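Play kitchen photos, finally

Posted Apr 22, 2025 by Noemi Kincaid

OK so I promised these to the parents' list ages ago and then the month ran away. Quick gallery, four pictures, a few words with each. The kitchen is going into the Fledach room next to the dress-up rail. Click through or just scroll. If you only want to know the price, it was 287 with delivery and Tiziana Bortolotti has the receipt in the blue folder.

Background for anyone new: old one was the plastic thing from Ferreira Street, faded to pink on one side, door gone since before my time. We had 437 in the pot after the bake table and the coat sale. Looked at two others, one gorgeous and way too big, one with stickers already lifting at the corners in the shop. Went with wood and white. Should go with anything, and the gray bits don't show fingers as much. I hope. 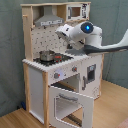

Assembly took me and Tiziana most of an evening. The instructions are all drawings, no words, and step nine has two panels that look the same and are not the same. We put one on backwards, took it off, had tea, put it on the right way. Keep the little bag of spare screws!! It's taped inside the supply closet door now with PLAY KITCHEN on it in marker. Please don't borrow from it for the easel.

The knobs are the first thing everybody goes for, from what I remember of the last one. Click click click click for ten minutes. Then the pot.

About the pot. It's small and it's metal and it's the only metal one we own at the moment, so if it turns up in the sand table please just rinse it and bring it back. The felt vegetables and the wooden eggs are in the Palovero crate, they'll come out in the second week once the novelty has worn off a bit. Putting everything out on day one is how we lost the peas.

Next one gets the sink end in, with the tall black faucet and the rounded shelf on the corner. I love that rounded end. Two kids can stand there and be customers. My guess is it becomes a cafe by Thursday and a vet's by the week after. 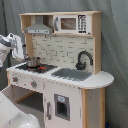

Where things go

Cups and plates, bottom shelf of the dress-up rail (NOT in the sink, they get stacked up and someone always wants the bottom one). Spoons and the spatula on hooks. Cloth napkins in the basket by the window, wash on Fridays with the bibs. Phone, till and notepad on the low table so the cafe people have somewhere to work.

No real water. I know. We talked about it. It's wood and the edges will swell, and there's a perfectly good water tray outside from June on. A dry sponge is fine and so is a lot of pretend splashing noise.

Cleaning is a damp cloth and then a dry one, end of the day, whoever closes. The fake tile part wipes down nicely. Don't use the lemon spray on the bare wood, it left a mark on the Gurnudano bench that is still there and I still look at it every day.

Hooks are up under the top shelf, for the utensils. Little dark ones. The microwave has a proper keypad printed on it, so expect a lot of very serious number pressing. 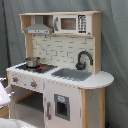
A few people asked how high it is and whether the two-year-olds can reach. Counter is fine for them. The top shelf is more of a three and up situation, so put the tea tins up there if you want them left alone for five minutes. Nothing heavy though. Same rule as every shelf in the room.

It does need to stand against a wall, and I'd like it strapped before the Fledach kids get climbing ideas. Strap is ordered, code 353 on the order sheet if you're the one who opens the box. Untill then the kitchen stays in the corner and doesn't get pulled out to make a house. Yes they will ask.

The oven door folds down, big window in it, bar across the top for a handle. Same talk as always about fingers and about not sitting on the door. The last one went exactly that way — somebody's little brother, a birthday, crunch. There's a rack inside too. Trays of playdough buns go in, please get them out again before the weekend, they go hard as rock and then they crumble into the corners.

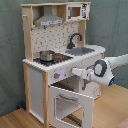
Tiziana wants it added that the oven is also where the lost socks will be, so look there first before writing to the list. She also says the buns are better made from the salt dough recipe, the one on the fridge, and to halve the salt. Fine. Added.

Still looking for: a small kettle, a colander, egg cartons (clean), any play food that isn't another pizza. Drop in the box by the front door or text the room phone, ends in 877. More pictures when the cafe opens and there's a menu up.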